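Demo day notes – September

Visitors from Prelby due 2:30, came at 2:10. Primo Caputo still setting up the sound in the front room so I took the first group back to the table myself. Started with bare grippers, no props. People want to see the fingers first anyway.

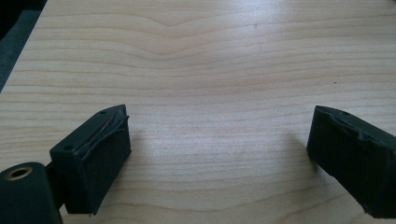
Most asked question, again: how much does it weigh. Need to put the number on a card. Second: is it the same hand that goes on the robot. Gave the short answer, promised the long one after coffee, forgot.

Pads are overdue. Ask Postma for a new set of foam, 20 pairs, and the thinner tape this time.

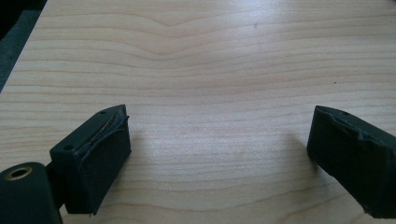 Finger pads, both sides worn along the top edge.

Group two was Anum people, sharper questions. They wanted totals – told them 171 demos on the cup task, 486 over all tasks. One of them wrote it down so I hope I had teh right sheet open.

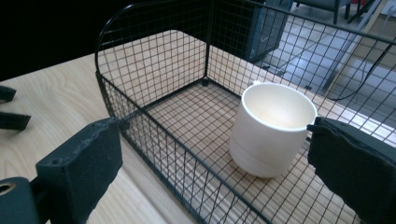 CUP AND BASKET

Handle orientation came up. Let two visitors have a go. First one squeezed way too hard, second one fine. Tell people to come in slow, fingers either side, THEN close.

Then two-handed, me seated, talking while moving, which I am bad at.
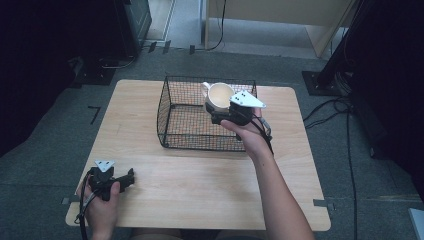
Handari wants a repeat for thier sales team. Said yes if they send no more than 20 at once. Room gets loud.

To do: weight card, pads, spare cables, send Primo the slides.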